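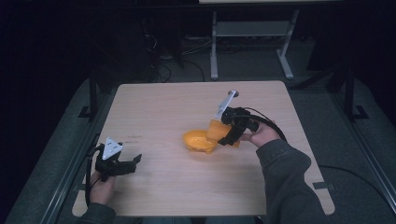 Home Crowds at Rilutstead Town After a Change of Manager
Sports Studies, second-year project report
Wojciech Jasińska

1. Question

Rilutstead Town changed manager halfway through last season, with the team second from bottom. Local coverage said the new man "brought the fans back." I wanted to see if the gate figures support that, or if the crowds were following something else, such as results, kickoff time or the visiting team.

2. Method

The club prints an attendance for every league match at Bettencourt Park in the next home program. I copied these into a spreadsheet along with the opponent, the day of the week, the kickoff time, the result and the league position before the match. Cup games and preseason friendlies in August were left out. One figure was printed differently in two programs, and I used the later one.

I also sent a short set of questions to supporters through the club's message board. These were open questions, and I have used the answers only as background.

3. Results

The average league crowd over the whole season was 1,515. The lowest was 860, for a weeknight match against Zorkeren in heavy rain, two weeks before the manager left. The highest was 2,173, for the Saturday visit of Moveck in spring. Moveck are the nearest club to Rilutstead and bring a large away following.

Crowds were higher under the second manager, and no match after the change drew fewer than 1,000. However, most of the weeknight games fell in the first half of the season. When I compared Saturday games only, the gap got a lot smaller. The first home match under the new manager was a 0–0 draw, and the crowd barely moved from the one before it. The clear rise came a month later, after back-to-back away wins.

Results in the previous match seemed to matter more than who was in charge. After a win the next home crowd usually went up. After a defeat it usually went down, and this was true under both managers.

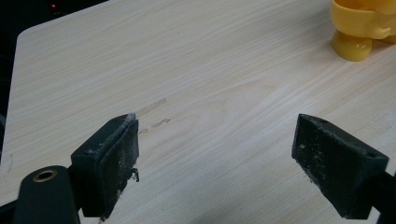 Greer Shearer wrote back that I was giving the old manager too easy a time. People had stopped going by the fall, she said, and it was the football that drove them off — long balls to one striker, week after week, even when they won. She bought a ticket again the day he left and did not wait to see a result.

Other replies mentioned ticket prices and parking, and one was entirely about the pies.

4. Discussion

The figures fit a slow recovery that followed better results. They do not rule out what some supporters told me about style of play, and I had no way to measure that. Weather is also a problem. I noted it only where a match report mentioned it, so it is missing for most games.

The Moveck match pulls up the average for the second half of the season by itself. I left it in, but the season would look flatter without it.

5. Further work

The club holds season ticket sales by month and may release them next year. With those I could separate regular supporters from people paying at the gate. I would also like to repeat the comparison for other clubs in the same division that changed manager between October and January.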